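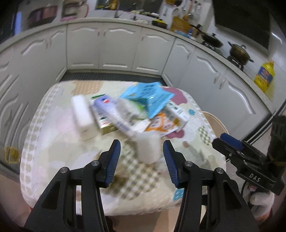 Progress report to the Kincaid Fund
Household Order Project, Rumeris Community Services
April 2026
Prepared by Boonsong Rojanasak, project coordinator

Dear Mr. Greenberg,

I am sending the report on the second period of our work. In this period we worked mainly in kitchens. In the first report I wrote that the closet and the hallway would come first, but the families asked us to change the order, and Gwion Phillips and I agreed with them. The kitchen table is the place where everything is put down, and when the table is full the family eats in another room or in turns.

Work done

We have now finished the kitchen part in 33 homes. The method is the same in each home. All packages are taken out from the cupboards and drawers and collected on the table: cartons, pouches, packets and bags, the large ones together with the small ones. The household member then decides what stays, and we only help to read the dates and to close what is open. We ask that the tablecloth stays on the table. In February we tried to remove it, and two persons told us that it did not feel like their kitchen any more.

Gwilym Gape prepared a short guide for the sorting. Long cartons go first, as they fill the most space and hide the other things behind them. Soft bags and pouches go last, and they are put standing in a box so they do not slide. Cups and small containers that are in daily use stay near the edge of the table and are not sorted at all. The guide is one page and was printed in 300 copies.

Use of the money

From the grant we have spent 4,000 dollars in this period. The largest part was for storage boxes and shelf inserts, which we bought from Kasier. The delivery was late and the first inserts were too deep for the older cupboards – they were exchanged without cost. The rest was used for travel and printing. The full table of expenses is sent separately by Cledwyn Meredith.

Difficulties

The visits take longer than we planned. We counted on two hours for one kitchen, but it can be up to 6 when the packages were kept in several places. Medicines are also a problem. Sometimes they are found among the food packages, and our team has no training to give advice on them. For now we put them aside and ask the family to speak with their pharmacist. I would like to discuss with you if a short training can be paid from the remaining budget.

Next period

We will return to the homes already visited and look at the tables and cupboards again, with the same form as before. After this we start in the Skindov building, where the kitchens are smaller and some tables are folding ones. Gwion Phillips will lead this part. The list of families there is almost complete, only the consent papers are missing for the top floor.

With kind regards,
Boonsong Rojanasak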